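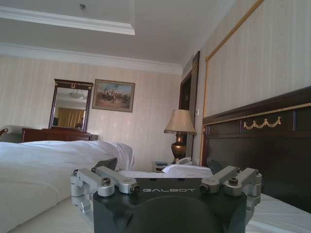 *Bedroom, with the duvet rumpled.*

## Keeping your workout clothes (and your home gym corner) fresh

I love a sweaty workout, and I've been at it since 1999, so believe me when I say the laundry side matters nearly as much as the training! A few habits have saved me a small fortune in leggings.

**Wash cold, inside out.** Sweat sits on the inside of the fabric, so that's the side you want facing the water. Skip the softener completely. It coats stretchy fabric and locks the smell in.

**Soak the bad ones.** Half a cup of white vinegar in a sink of cold water, 30 minutes, then straight into the machine. My friend Zeyu Guo runs the hill loop at Varngate every morning, and this brought back a shirt he was ready to throw out!

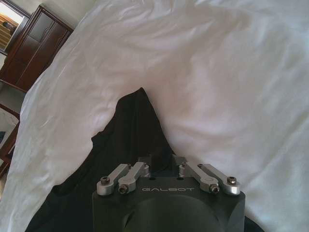
**Never leave it in the bag.** Hang everything over a door or a rail the minute you get in, even if you're not washing until tomorrow. Same goes for the towel, and pull the insoles out of your shoes while you're at it.

**Mats and weights.** Two drops of dish soap in a spray bottle of warm water, wipe both sides of the mat, then wipe again with a plain damp cloth (soap left behind gets slippery, ask me how I know). Dumbbells just need a dry rag and a quick look for rust. Fine steel wool takes off the small spots beautifully.

**Resistance bands.** Dust them with a little cornstarch and keep them out of the sun. My set from the Hurkville swap meet in September is still going strong!
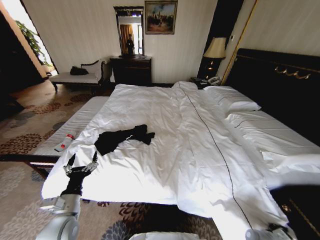
*White duvet with dark piping, black clothing on top.*

Got a trick for getting chalk out of black shorts? Send it over, I'd love to try it.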